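4. Préparation du poste et règles de bonne pratique

Partages : 19

Cette section s'applique à la pince à main Kasa, utilisée seule ou avec le support de table Clandley. Elle complète les consignes de sécurité de la section 2 et doit être lue avant la première prise d'objet. Les réglages du logiciel Rirnuvum sont traités à la section 6.

Version du texte : septembre 2019.

4.1 Plan de travail

1. Choisir une table stable, sans jeu dans les pieds. Une table qui bouge sous la main fausse les trajectoires enregistrées.
2. Dégager une zone libre d'au moins 100 cm de large devant l'opérateur. Les tasses, les câbles et les téléphones sont posés ailleurs.
3. Passer un chiffon sec sur le plateau. Les miettes et les copeaux s'accrochent à la garniture des doigts.
4. Régler l'éclairage. La lumière du jour convient tant que le soleil ne tombe pas directement sur la table. Un plateau très clair peut saturer la partie haute de la vue ; dans ce cas, baisser le store ou tourner la table d'un quart de tour.

Remarque : les plateaux vernis brillants et les plateaux en verre sont déconseillés. Si aucun autre plateau n'est disponible, le couvrir d'un tapis mat uni.

4.2 Contrôle des doigts

Le contrôle se fait pince hors tension, avant chaque série.

1. Vérifier que les deux doigts sont montés face à face et que les patins ne touchent aucune pièce du bâti en position ouverte.
2. Contrôler les vis des patins. Une vis qui dépasse raye le plateau et accroche les textiles.
3. Examiner les bords de la garniture souple. Un léger effilochage est admis s'il reste sur le bord. Dès que la garniture se décolle de la face de serrage, remplacer le patin (référence Bajwa 107, vendue par paire).
4. Essuyer les faces de serrage avec un chiffon non pelucheux. Ne pas employer de solvant.

ATTENTION : ne jamais remplacer un seul patin. Deux garnitures d'usure différente serrent de travers et l'objet pivote au moment du levage.

4.3 Position de départ

La position de départ est la même pour toutes les tâches de la série. Elle se prend mâchoires complètement ouvertes, les deux doigts visibles en bas de l'image, à gauche et à droite. L'objet à saisir doit être au moins en partie visible, mais aucun doigt ne doit le toucher. Une bande de table nue entre le doigt et l'objet suffit comme repère.

1. Poser l'objet dans la zone libre.
2. Ouvrir complètement les mâchoires.
3. Amener la pince au-dessus du plateau, sans appuyer les patins sur la table.
4. Maintenir la position pendant deux secondes avant de commencer le geste.
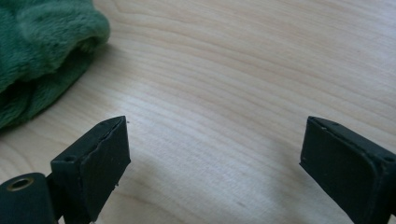
Fig. 4-2. Mâchoires ouvertes au-dessus du plateau, textile polaire vert en haut à gauche.

4.4 Objets souples

Les textiles demandent plus de soin que les objets rigides. Leur forme change à chaque prise et l'opérateur est tenté de les remettre à plat entre deux essais.

1. Déposer le tissu en le laissant tomber d'une faible hauteur. Ne pas le plier et ne pas arranger les plis à la main.
2. Repérer un bourrelet ou un bord relevé. La prise se fait sur ce relief, jamais en raclant le plateau.
3. Approcher lentement, un patin de chaque côté du relief.
4. Fermer, attendre l'arrêt complet des doigts, puis lever.
5. En cas de prise manquée, rouvrir complètement et revenir à la position de départ. La prise manquée est conservée et marquée comme telle dans Rirnuvum.

Remarque : changer de textile environ tous les 30 essais. Les polaires et les éponges laissent des fibres sur la garniture ; reprendre le contrôle 4.2 à chaque changement.

ATTENTION : ne pas utiliser de tissu comportant des épingles, des agrafes ou une fermeture à glissière métallique.

4.5 Règles pour l'opérateur

- La seconde main reste hors de la zone libre pendant tout le geste. Elle ne tient pas l'objet et ne guide pas la pince.
- Les manches larges sont retroussées. Bagues et bracelets sont retirés.
- Aucun doigt n'est glissé entre les patins lorsque la pince est sous tension, même pour retirer un fil.
- Aucun papier portant un nom, une adresse ou un numéro ne reste sur la table. Les écrans allumés sont tournés ou éteints.
- Une personne qui entre dans le champ est prévenue, et la prise en cours est interrompue.

Ces règles valent aussi pour les essais à vide et les démonstrations.

4.6 Fin de série

1. Fermer les mâchoires à moitié. Les ranger serrées écrase la garniture.
2. Couper l'alimentation et attendre l'extinction du voyant.
3. Brosser les patins et noter leur état dans la fiche de suivi.
4. Reposer la pince sur son support, doigts vers le haut.
5. Transférer les prises avant d'éteindre le poste (voir 6.3).

Remarque : les fiches de suivi antérieures à juillet ne comportent pas de case pour l'état des patins. Inscrire l'information dans la colonne « Divers ».

Commentaires : 3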